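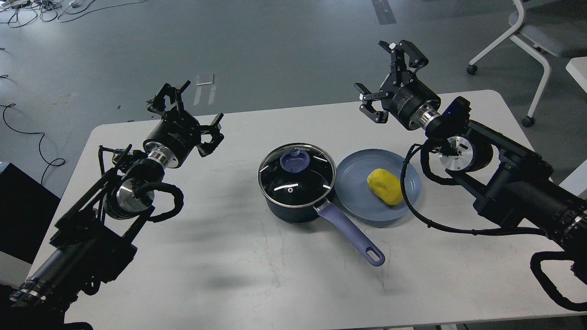 Gimlow Covered Saucepan: Use and Care Guide
Section 4. Lid, Handle and Table Use

Updated October | Lulent Product Documentation

4.1 Before first use

1. Remove all labels from the pan and lid.
2. Wash the pan, the glass lid and the knob in warm water with dish soap. Rinse and dry.
3. Check that the knob is tight. If it turns freely, hold the screw under the lid and turn the knob clockwise by hand. Do not use pliers.

4.2 Fitting the lid

1. Set the pan on a flat, level surface.
2. Lower the lid straight down until the steel rim sits evenly all the way around.
3. Lift by the knob only. Tilt the far side first so that steam leaves away from you.

CAUTION: The knob and rim get hot during cooking. Use a dry mitt.

NOTE: Do not run cold water over a hot lid. Allow some 30 minutes for cooling.

4.3 Placing the pan on a table

1. Put a trivet under the pan if it has been on the stove. A white tabletop will show heat marks and scuffs.
2. Turn the handle so that it does not extend past the table edge.
3. Keep plates next to the pan and clear of the handle. Lift the pan when moving it. Dragging marks both surfaces.

CAUTION: Modeling clay is not food. Do not heat it in the pan. If a plate has held clay, wash it separately before serving on it.

4.4 Storage

1. Dry the pan and lid fully.
2. Hang the pan by the hole in the end of the handle, or store it flat with the lid turned over and a cloth between the two.
3. Do not stack other pans on the glass.

For replacement knobs, see Section 11.

Related guides
Coughlan Trivets: Heat Limits
Danier Dinner Plates: Cleaning and Stain Removal
Gimlow Lids: Replacing a Knob

This site uses cookies to remember your language and region. Accept | Manage settings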